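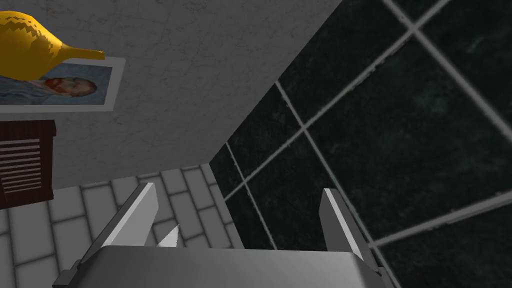 Progress report to Westerberg, second period
Project: Gripper comparison for household drawer tasks (simulation phase)
Prepared by: Ashok Chaturvedi, Clanitz
For: Randi Westerberg

1. Status

Work package 2 is on schedule. Both gripper models run in the simulator under the same arm controller, and the first full comparison finished in June. Work package 3 (camera placement) has started. No change to the budget is requested.

2. Work in this period

The bench task is opening the blue nightstand drawer in the attic bedroom. The room was chosen over the plain test cell because the sloped ceiling limits the approach of the arm, and the planner has to find a path that keeps the elbow away from the wall. Each trial starts from a randomized base position. The handle is small and sits off center on the drawer front, which penalizes any error in the lateral estimate.

We ran 500 trials per gripper with the stock parallel jaws and with the Zudico fingers. All runs used the same seeds. Together with the tuning runs and the repeats after the contact fix (section 3), the log now holds 1,435 trials.
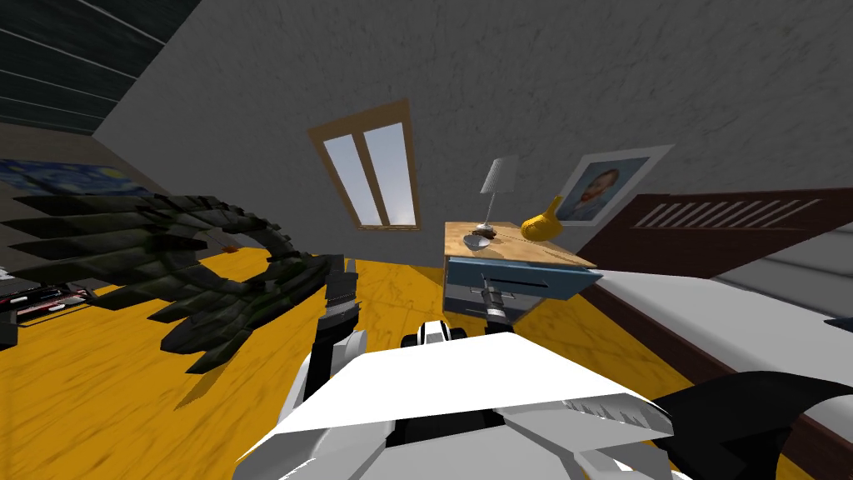
Figure 1. Right gripper at the drawer handle; left arm held upright.

The left arm takes no part in the task. It is parked with the gripper up so that it stays out of the working area of the right arm. Parking it lower was tried and dropped after the planner began to reject base positions close to the bed.

A trial counts as a success when the drawer joint reaches its limit and the gripper has not lost contact more than once on the way. The second condition was added at the request of the Hullodbridge team, who will run the hardware phase and do not want a controller that depends on regrasping.

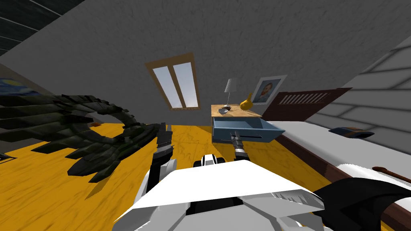 Figure 2. Drawer fully open, right gripper just below its front edge.

The Zudico fingers did better on off-axis approaches. On straight approaches we see no difference that we would defend. The stock jaws close faster — this matters little here, as most of the trial time goes to base positioning.

3. Problems

Contact between the fingertips and the handle was unstable at the default physics step. The fingers chattered and the handle was sometimes thrown out of the grasp. Halving the step removed the effect and roughly doubled the run time. Affected trials were repeated and the originals are marked in the log.

The wrist camera loses the handle late in the approach, when the fingers cover it. The controller currently holds the last good estimate. This is acceptable for a fixed nightstand but will not carry over to furniture that shifts when touched.

4. Next period

Compare wrist and body cameras on the same drawer task, 100 trials per camera position, 7 positions. Send the controller and the finger models to Hullodbridge for a dry run on the real arm. Write up the off-axis results with failure categories.

5. Decision needed

Please confirm whether the hardware phase should carry both grippers or the Zudico fingers only. Hullodbridge needs the answer before they book the arm.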